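Bin Picking Cell: Equipment Planning Gallery

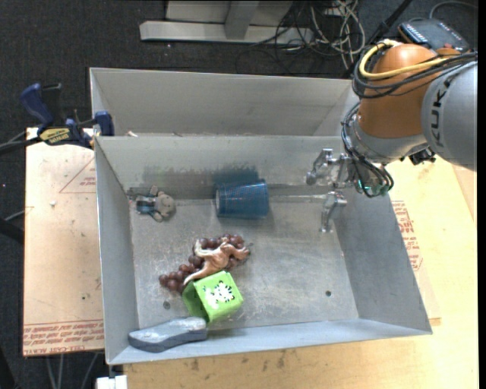 Brernville Handling Lab — Equipment and Budget Group

Two grey metal bins sit one behind the other, clamped at the corner. The mixed load in the front one includes a cup, grapes, a plush animal and a lime-green box. Soft and rigid items share a bin in all our trials, so the gripper line in the budget has to cover both.

Planning notes for the second cell, February:

Arm. Keep the current model. A second type would mean separate spares and another training course.

Gripper. Quotes are in from Agbayani and Fostell. Lead time is 9 weeks from Agbayani, 14 from Fostell. Oluwaseun Wike is comparing finger replacement costs.

Cabling. Allow around 17 meters per cell — the first order was short.

Bins. Same footprint as now, bought through Skesisbridge. Budget for fixed mounts in place of clamps.

Changes to the parts list go to Barbara Gajewski.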